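Removing creases from synthetic sportswear without scorching it

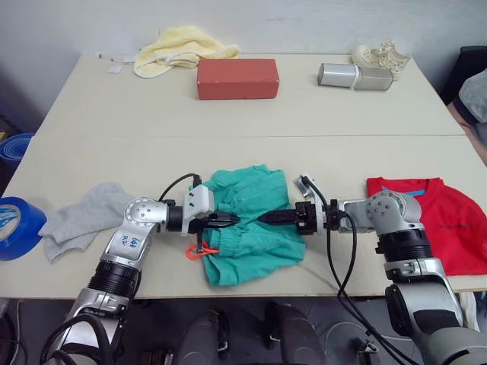
Teal shorts on a pale cream work surface.

This page covers pressing of polyester, nylon and elastane blends on a flat table with a domestic steam iron. It does not cover wool, linen or coated waterproof fabrics. Those are in separate guides.

Synthetic fibres soften at much lower temperatures than cotton. A crease set by heat, for example in a tumble dryer, will only come out at or near the temperature that set it. The working range is therefore narrow, and most damage comes from a soleplate that is hotter than its dial suggests.

What you need

A steam iron with a separate steam control. The settings below were worked out on a Girner 1705, which has a dial numbered one to six. On other irons use the dot markings.
A flat, heat-resistant table or board.
A folded cotton blanket, two layers.
A pressing cloth in undyed cotton lawn or muslin.
A spray bottle of clean water. Use distilled water in hard water areas.
A wide-toothed clip or a flat weight for holding hems.

Step 1. Read the care label

One dot means a maximum soleplate temperature of 110 °C. Two dots means 150 °C. A crossed-out iron means the garment must not be ironed, and only the hanging method at the end of this page applies. If the label has been cut out, treat the garment as one dot.

Step 2. Check for prints and trims

Heat-transferred logos, reflective strips and bonded seams are held on with adhesive that softens before the fabric does. Mark their positions on the outside with tailor's chalk if they cannot be felt through the cloth. The iron should not pass over them from the front at any setting.

Step 3. Prepare the surface

Lay the blanket over the table and smooth it from the centre outwards. Any ridge in the blanket will be pressed into the garment. Two layers are enough. With three or more the surface becomes soft and seam edges sink in and leave a line.

Step 4. Heat the iron and let it settle

Set the dial to the label value and wait five minutes. Most thermostats overshoot on the first cycle. The Girner switches its lamp off at the end of that cycle, but the soleplate is still above its set temperature at that point. Wait for the lamp to come on and go off again.

Test on the inside of a hem or on a seam allowance, through the pressing cloth, for two seconds. If the fabric shines, puckers or drags, turn the dial down one step and repeat.

Step 5. Press

Turn the garment inside out. Mist the creased area lightly. Lay the pressing cloth over it, lower the iron, hold for three seconds and lift. Move to the next area and repeat. Do not slide the iron. Sliding stretches elastane while it is warm and the stretch stays in when it cools.

Work in this order for shorts: waistband, pockets, side seams, leg panels, hems. Elasticated waistbands should be steamed from 2 cm above and not pressed.

Step 6. Cool flat

Leave the garment where it is for a full minute after the last press. Synthetic fabric takes its shape as it cools, and lifting it early puts new creases in across the fold of the hand. Hold hems down with the clip or weight during this time.

Hanging method

For garments that must not be ironed, hang them by the waistband or shoulders and pass a hand steamer down the fabric at a distance of 10 cm. The Okov and Kocsis hand steamers both work for this on their low setting. Three slow passes on each side are usually sufficient. Pull the hem gently downwards with the free hand, keeping it clear of the steam.

Common faults

Shine on seams: the iron was applied without a cloth, or pressed too hard. Light shine may reduce with steam and a soft brush. Heavy shine is permanent.
White marks after drying: limescale from the water tank. Empty the iron, descale it and rinse the garment.
Crease still visible: it was set at a higher temperature than the label permits. Stop at this point.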